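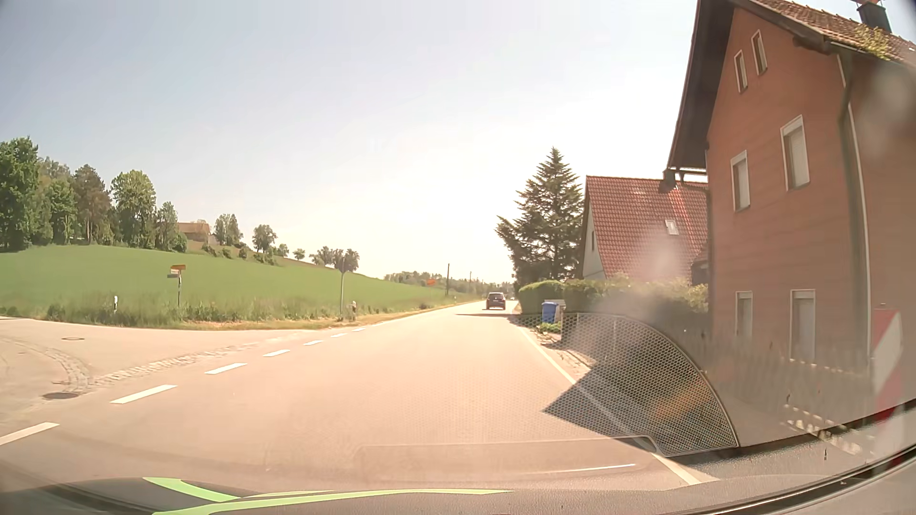
The road out of Hodumcombe, on the way to look at a line marking robot.

I spent most of December working out whether our little paving and marking outfit should buy a pre-marking robot, and a few people have asked how the numbers came out. These are my notes, more or less in the order I made them.

Some background for anyone new to the blog. Most of our work is small roads: repainting center dashes and edge lines, junctions, parking areas, a sports court now and then. Before any paint goes down on fresh asphalt, somebody has to lay out where it goes. At the moment that means Kamarul Khoo and me with a string line, a tape and a can of spot paint. On a straight road it goes quickly enough. At a junction, where a side road opens out and the edge line has to stop and start in the right place, it can take the whole morning.

The robot does that layout part. It is a small wheeled unit that reads its position from satellite correction and sprays dots or thin guide lines from a drawing. It doesn't do the finished line. You still need the big machine behind it, and you still need somebody watching traffic.

I drove to Fallmont to see one working. The dealer there is run by Shengli Cheng, who let me have two hours with it on their yard and then on a closed stretch of access road. It did the straight run faster than we would. On the curve it was slower than I expected but the dots were where the drawing said they should be. Next to a tall building it lost its fix and stopped, and we had to wait for it to come back. I asked about that and was told to plan on doing such spots by hand. That matters for us. A lot of our village work has houses right up against the road, and big trees too.

So I went back through last year's job sheets. We had 234 jobs in total, counting the tiny ones. I sorted them into three piles: jobs with no layout at all because we were painting over old lines, jobs with layout in the open, and jobs with layout in tight places. The first pile was by far the biggest, which I should have known before I drove anywhere. The second pile came to about 50. The third was smaller, and those are the ones that eat the time.

That left me budgeting a machine for the second pile only. The purchase price is the number everybody asks about, and it wasn't the one that gave me trouble. What I had missed on my first spreadsheet:

The correction signal is a yearly subscription.
A second battery, which is priced separately.
A tablet that can be read in full sun.
Drawings. Half our clients send a sketch or a marked-up photo, and the robot wants a proper file.
Insurance, both in the van and on the road.
Training days for two people, with neither of them earning during it.

The drawings are the one I would warn other small firms about. Suryani Wuisan does our office work and had a go at turning one of our old sketches into a usable file. It took her most of an afternoon, and she is quick. She would get faster, but those hours have to go in the budget somewhere. I put them in as a line of their own and the payback moved out by a full season.

I also asked Hakim Wijaya, who runs two crews over at Rinau and has owned one of these for a while. He likes his. He does long new roads and big parking lots, all from engineer's drawings, so it suits him. He said he would rent it to us by the day with an operator if we gave him enough notice.

That is where we have ended up for this year. I have set aside money for rental days, picked the open jobs with the longest layout, and grouped them so the machine isn't sitting in a van between sites. The Simanjuntak road job is first, once the surface course is down. Suryani will prepare the files for those and write down her hours. Kamarul will write down ours on the jobs we still do by string, so next winter there is something real to compare.

If the rental days get used up before the end of summer, I'll go back to Fallmont and ask for a proper quote. The money that would have been the deposit is going on new tires for the marking truck and a better set of cones, both overdue.

I'll post the hours once I have them.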